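The long way to a short letter

Waltraud Hamann writes to her sister every week, and has done so since she moved to Tarnstead 62 years ago. The letters are short now. Her sister's eyes are poor, so Hamann uses a thick pen and leaves a wide gap between the lines.

Tarnstead lost its post office in October. The counter closed first and the sorting room soon after, and letters from the town now go to Mustitlow to be stamped, including those addressed to the next street. Hamann's used to arrive the following morning. The last one took four days.

"I told her I had a cold," she says. "By the time she read it I was better and she was worried."

Joscha Frerichs carried the post here for 12 years and now drives the Mustitlow round, which has 168 stops. He knew most of the handwriting on his old walk. If the number was missing from an envelope he could usually put it through the right door anyway, and at Mustitlow those envelopes go back to the sender.

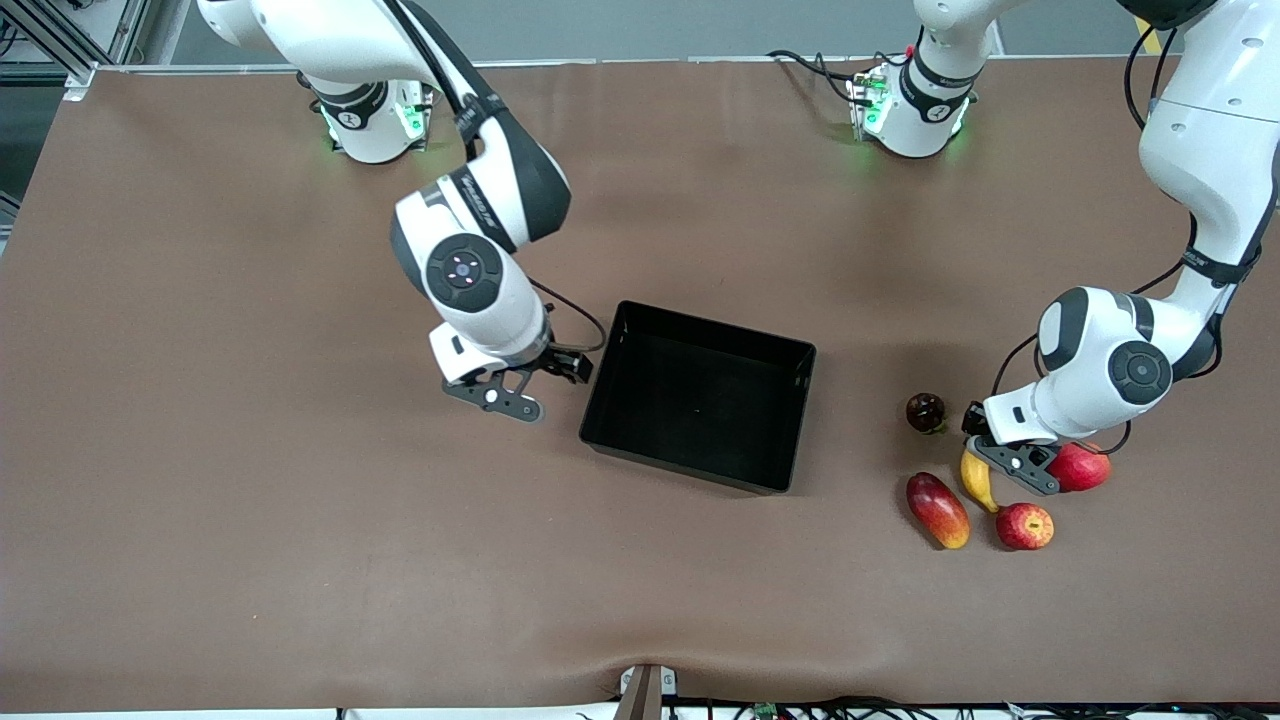
Parcels have kept the round alive. Frerichs says his van is full of shoes, pet food and printer ink, and that on some mornings the letters fit in one hand. The cards still come in December, though fewer each year, and people have started posting them early to be safe.

Mareike Voß runs the stationery shop opposite the old counter. She expected to stop selling writing paper once the office had gone. Sales fell over the winter and then came back a little, mostly to customers under thirty who buy a single pad and ask which side of the envelope the stamp goes on.

She has put a box by the till for outgoing letters and drives it to Mustitlow when she collects her stock. Hamann drops hers in on the way to the baker's. Her sister has asked for more news of the garden, so the next one will run to two pages.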